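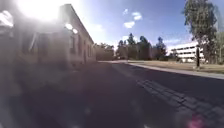
Gegenlicht über dem flachen Dach, Asphalt bis ganz nach hinten.

So, ich bin wieder zu Hause, die Waschmaschine läuft, und bevor ich alles vergesse, schreibe ich euch schnell von meinem Hotel in Bamoddale. Ein paar von euch hatten ja gefragt, ob sich das Hendent lohnt, wenn man nur zwei Nächte bleibt und eigentlich gar kein Wellness-Mensch ist. Ich bin nämlich auch keiner. Jedenfalls war ich das bis Oktober nicht!

Gebucht hatte ich ziemlich spontan, an einem Abend auf dem Sofa mit dem Handy in der Hand. Ich wollte einfach mal raus, ohne Programm und ohne Wecker. Das Zimmer hieß auf der Website "Gartenzimmer Komfort", und ich hatte ein bisschen Angst, dass der Garten dann aus drei Kübeln und einem Aschenbecher besteht. War aber ein richtiger Garten, mit Apfelbäumen und einer Katze, die jeden Morgen um kurz nach sieben über meine Terrasse marschiert ist, als würde ihr der Laden gehören.

Das Zimmer hatte die Nummer 508, obwohl es im Erdgeschoss liegt. Ich bin mit dem Koffer erst mal in den obersten Stock gefahren und dort herumgeirrt (zweimal den ganzen Flur rauf und runter, der Teppich schluckt zum Glück jedes Geräusch). Unten an der Rezeption haben sie sehr nett gelächelt. Ich war wohl nicht die Erste.

Zum Bett: groß, eher fest, vier Kissen, von denen ich drei sofort in den Schrank geräumt habe. Geschlafen habe ich trotzdem wie ein Stein. Was mich gestört hat, war die Lüftung im Bad, die geht mit dem Licht an und brummt dann noch ewig nach. Wer nachts raus muss, nimmt besser die Taschenlampe vom Handy. Und Steckdosen gibt es am Bett nur auf einer Seite - für mich allein kein Drama, zu zweit wird da verhandelt.

Frühstück! Da könnte ich jetzt einen eigenen Beitrag schreiben. Es gibt kein riesiges Buffet, sondern man kreuzt abends auf einem Zettel an, was man möchte, und morgens steht es auf dem Tisch. Ich habe am ersten Abend viel zu viel angekreuzt und saß dann vor einem Berg aus Rührei, Grießbrei, Käse und einem Stück Pflaumenkuchen, das locker für ein Mittagessen gereicht hätte. Der Kaffee kommt in der Kanne, und die wird nachgefüllt, ohne dass man winken muss. Dafür gibt es von mir einen Extrapunkt.

Am zweiten Tag bin ich dann doch im Spa gelandet, das dort Pichon heißt und in einem Anbau hinter dem Haupthaus liegt. Klein ist es, zwei Saunen, ein Ruheraum, ein Becken, in dem man ungefähr fünf Züge schwimmt und dann wieder umdreht. Aber ich war am Nachmittag fast allein dort, und nach der zweiten Runde Sauna war mir auch die Beckengröße völlig egal. Die Bademäntel sind übrigens für große Menschen gemacht, meiner schleifte hinten auf den Fliesen. Eine Massage hätte 100 Euro gekostet, das war mir dann doch zu viel, vielleicht gönne ich sie mir beim nächsten Mal.

Abendessen gibt es im Haus nur auf Vorbestellung, das habe ich natürlich verpasst. Also bin ich ins Junenix gelaufen, das ist das Lokal vorne an der Kreuzung, und habe dort eine Pilzsuppe gegessen, an die ich immer noch denke. Bitte reserviert, wenn ihr abends hinwollt, ich habe den letzten Platz an der Theke bekommen.

Parken könnt ihr kostenlos am Haus, WLAN ging im Zimmer gut und im Garten gar nicht (mir war's recht). Auschecken muss man bis elf, und das wird auch freundlich, aber ziemlich pünktlich durchgezogen.

Falls jemand von euch schon mal im Winter dort war, schreibt mir bitte, ob das Becken dann auch geöffnet ist. Ich überlege nämlich schon wieder.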